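Notes for the Clenetti evening, looking after a pair of hand-held grippers. Estrella Zepeda, 20 July 2020

Slide 1. Say hello, thank the organisers, wait for people to find a chair.

I look after one pair of hand-held grippers for Handora, left and right, and I've had them long enough now that I talk to them, so please bear with me if I call them the twins by accident. Tonight is only about keeping that one pair in good order. If you came for the clever software, my colleagues at Serkatis do a lovely talk on that and I'll happily pass on your name!

Slide 2. Pads first, always pads first. The blue textured ones on the inside of the jaws do all the hard work, and they pick up lint like a good wool jumper. I wipe mine with a barely damp cloth before each sitting and let them dry in the open air, jaws apart. (Tell the icing sugar story here if the room seems friendly.) We change the set after 400 sittings, both grippers together, so the two hands keep the same feel.

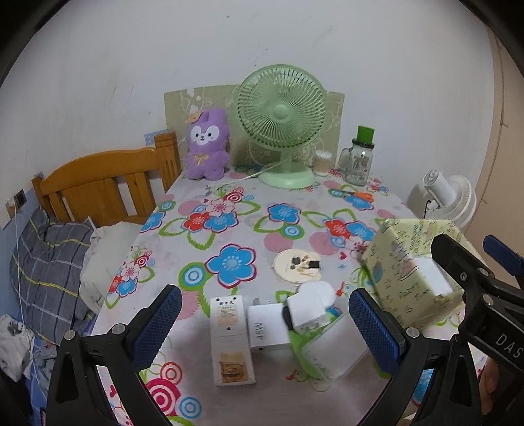
The linkages come next, and I'd ask everyone to go slowly with these. Open the jaws all the way, close them all the way, and listen. A dry pivot has a small gritty sound, a bit like a pepper mill in the next room, and once you've heard it you'll know it forever. One drop of light oil on the pin, work it back and forth, wipe off what's left over. Please keep it away from the pads.

Slide 3. The logbook. Ours is a plain paper one and it's up to 784 entries, most of them very dull, which is how I like them. Read out entry 656, the loose screw, and pass the book around if there's time.

Slide 4. Zeroing. Jaws fully closed, check the reading, jaws fully open, check it again. If the two don't agree with yesterday's, don't fiddle with the settings. Look for crumbs in the linkage, then a pad that has lifted at one corner, and only then ring Nikzad for the spare.

Questions. Someone always asks about colour, and yes, the pads do come in grey. Leave the spare set on the front table for people to handle, and collect it before tea.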